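Studio notebook, October 24, 2023
Mixing and pressing notes for the Plinirel single
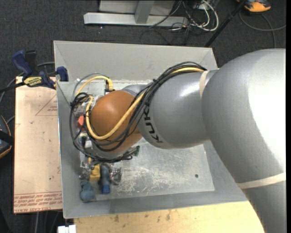
Pukeldale Sound Workshop -- Recording and Audio Group

Went back to the Plinirel mix this morning with Hongjun. The vocal was still too far behind the guitars in the second chorus, so I pulled both guitar tracks down 5 dB and left the drums alone. Better on the small speakers. On the big ones the bass now sticks out, mostly on the low A. Put a narrow cut there and bounced mix 6.

60 Hz hum on the left overhead again. Swapped the cable, no change. Swapped the preamp channel and it went away, so channel two needs to go on the bench. Wael has the screws for the lid.

Ona Lepik sent her organ part last night. Good take, but recorded at a different sample rate from ours, and it drifts by the bridge if you just drop it in. Converted first, then lined it up by the count-in.

Dilier want the master by Friday week's courier and will press up to 871 copies on what is left of the clear vinyl. Heino asked whether we should hold back a few for the radio people. I said yes but have not told Dilier yet.

Side B is still the live version from May. Amanuel would like the talking before the song taken out. I would keep it -- the crowd noise under it makes the fade much easier.

To do: print the instrumental, check the fade on headphones, send mix 6 to Ona.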